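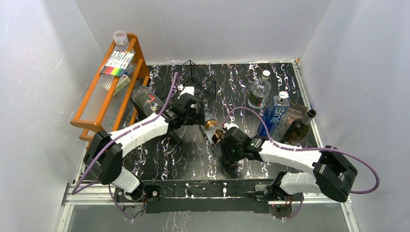

Felix shelf rack, orange-brown wood with ribbed panels

Item 3503
Range: Felix
From: Dasell
Designed by: Lajos Magyar
Length: 75 cm
Assembly: needed, hex key in the box
In stock

We've had the Felix on our list for ages, and I'm really pleased it's finally on the site. It's a proper wooden rack in a warm orange-brown, with rounded side panels, long wooden rails and translucent ribbed shelf panels that let the light through to whatever is underneath. If you've ever put a solid dark shelf in the corner of a worktop and then spent the winter peering about for the salt, you'll see why we like it so much!

It looks especially good on a dark top. The black one with the white, purple and brown veins like marble is a lovely match, as the brown in the pattern picks up the wood and the pale grey walls let the colour do its thing. On a pale top it looks softer and a bit more old-fashioned (in a nice way – my mother would have had one next to the bread bin).

What we like about it

The rounded sides. So many racks at this price have sharp square ends, and if yours is going at the end of a counter where people walk past, you will catch a sleeve on it sooner or later. The curve on the Felix takes care of that, and it's sanded all the way round, inside edges included.

The ribbed panels. They're see-through enough to tell that something is there and cloudy enough that it doesn't have to be tidy. The ribs also give small things a bit of grip. I keep spice jars on mine and they stay where I put them, even when the drawer below gets slammed.

The rails. They run the long way and hold the panels in, and they also make a good handle when you want to shift the whole rack along to wipe behind it. Please take the heavy things off first.

The top. Handy for the bits you reach for all day. A small round clear plastic container sits very nicely up there, and you can see at a glance when you're running low on paper clips, cloves, buttons or whatever you keep in it.

Where to put it

Kitchen worktops are the usual place, but Brunello Colombo in our Polat shop has been using his at home for craft supplies, with the tall brushes standing next to it and the small tubs on the panels. It works on a desk too, and in a hallway for post and keys. I wouldn't put it in a bathroom. The wood is oiled, and it will cope with splashes, but steam every morning is asking a lot of it.

If you collect glass, do think about the Felix for that. We love it near a piece with gold and amber-brown in it, as those colours are so close to the wood. Very tall or wide vessels are happier on the table beside the rack than on it – measure first, and leave yourself enough room to get a hand in.

Leave a small gap behind it so the air can get round and you can run a cloth down the back. The feet have little pads on them, so it shouldn't mark a polished surface.

In the box

Side panels
Long rails
Ribbed shelf panels
Bag of screws, plus 2 spares
Hex key
Pads for the feet, already stuck on
Instruction sheet

Putting it together

Give yourself half an hour and a clear bit of floor. Lay an old towel down, put one side panel flat on it with the holes facing up, and stand the rails in their holes. Do the screws up by hand only. Then fit the other side panel on top, turn the whole thing upright on a level surface and slide the shelf panels in from the front. They go in ribs up. Once everything sits square, go round with the hex key and tighten the lot.

If a panel feels stiff, loosen the nearest screw a touch and try again. Don't knock it in with a hammer! A little dry soap along the edge helps as well.

The instruction sheet has the drawings on one side and the text on the other, which is a bit of a nuisance. Lajos Magyar tells us the new sheet will be with the January delivery.

Looking after it

Wood: a damp cloth, then a dry one. Oil it when it starts to look thirsty. Any clear wood oil will do, and we sell the Trudirus one in a small tin that goes a long way. Wipe off what hasn't soaked in and leave it overnight before you load it up again.

Panels: slide them out and wash them by hand in warm water with washing-up liquid. An old toothbrush is the best thing for the grooves. Keep them out of the dishwasher and away from scouring pads, as scratches do show when the light is behind them.

The colour deepens a little over time, more so in a sunny window. Turn the rack round now and then if you'd like both ends to match.

Questions we've been asked

Can I stack them?
No, one rack per spot. You can stand them end to end, though, and the rounded sides look rather good next to each other.

Does it fix to the wall?
It's made to stand free and there are no fixings for a wall.

Can I buy spare panels?
Yes, in packs of 2. Put the item number in your message so we send the right size.

Does it come in a darker wood?
Not at the moment. Dasell have talked about one, and I'd be first in the queue.

Will the grain look the same on each one?
No. It's real wood, so the grain and the shade vary from rack to rack. If you're ordering a pair and would like them close, leave a note with your order and we'll open a few boxes and pick you out two that get along.

Delivery and returns

Sent flat in a cardboard box. You can also collect from the Polat shop, where we have one made up by the till if you'd like to have a look first. Send it back unused and in its box if you change your mind. If a part turns up damaged, let us know which one and we'll post a new one out – no need to pack the whole rack up again.

Page last updated Sunday, November 8, 2020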